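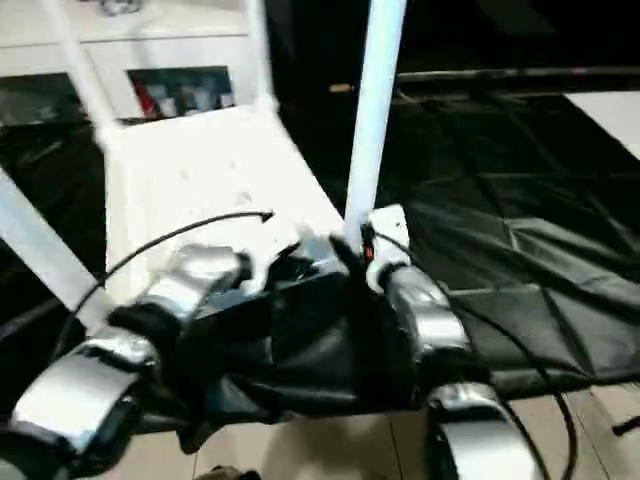
Collaring a gray wolf in the Wilgate range takes a crew of four and, on a good night, ten minutes of handling. The animal is sedated, blindfolded and kept off cold ground until the collar is closed. Cloth matters more than most field manuals admit. Black fabric, when it wrinkles and bunches into soft folds, traps air between the layers, and the Wilgate crews now carry two such sheets per animal, one under the body and one over it.

The collar program is run from Mavside by Mitiku Gebretsadik, a wildlife biologist who came to wolves from hyena work. His unit of choice is the Skoronance, a satellite collar that weighs 500 grams and reports a position every five hours. Battery life is the limiting factor. A shorter interval gives better kill-site data but brings the crew back to the same animal a year sooner, and a second capture carries its own risk.

"People ask for more points on the map," Gebretsadik says. "Each point costs power, and power is weight on the neck."

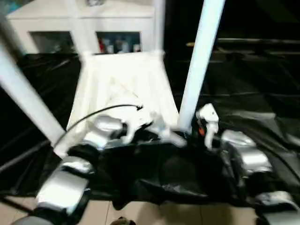
The position data feed a warning system for livestock owners. When a collared wolf crosses a set line near the Wubshet pastures, a text message goes to the herders on that side of the valley. The line was drawn 5 kilometers out at first. It was moved in November after herders complained that wolves were arriving before they could bring the sheep in.

Zewditu Woldegiorgis keeps 96 ewes on the lower Wubshet slope and gets the messages on an old phone. She lost ten lambs in the season before the warnings began and two in the season after. She doesn't give the collars all the credit. Her night pen was rebuilt in the same period, and the pack had shifted north by then.

The uncollared wolves are the weak point. One animal in each pack carries a unit, usually an adult female, and yearlings often travel alone. Gebretsadik wants to fit a second collar in the Mavside pack before the next denning season. The permit is still under review.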